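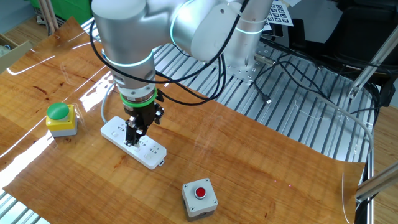 Robot arm with its gripper down on a white power strip

Forum > Money and Tax > Company tax in the news

hastetti_fan
So Dostitz paid no corporation tax for the third year running, and I've just sent HMRC 2,000 quid out of my little side business. Read it on my break on Thursday and nearly choked on my sandwich. How is that allowed??

MacRitchie
It's allowed because they made losses in earlier years and carried them forward. You can do the same if you ever have a bad year. I'm not saying it looks good, but it's in the rules for everybody.

buvura11
Come off it, "everybody". I fix bikes, I don't have a parent company in another country charging me for using my own logo. That's where the profit goes, read the notes at the back of the accounts.

MacRitchie
I did read them. The logo fee is there, but it's small next to the losses. They also pay employer NI and business rates, and the papers always leave that out.

hastetti_fan
I pay rates as well! And my NI! Doesn't get me off the rest of it.

pennyjar
Bit of both for me. Losses fair enough, the fees I don't like at all. I used to do payroll for a place a lot smaller than Dostitz and we got a letter for being 11 days late with a form. Can't see them getting many of those.

buvura11
Exactly this. One rule for us.

MacRitchie
They get letters too, they just have a whole floor of people to answer them. Anyway, hastetti, did you claim for your van mileage? You said in July you hadn't been keeping a log.

hastetti_fan
Er, no. Is it too late to change it?

MacRitchie
No, you can amend it online. Start a new thread and I'll go through it with you.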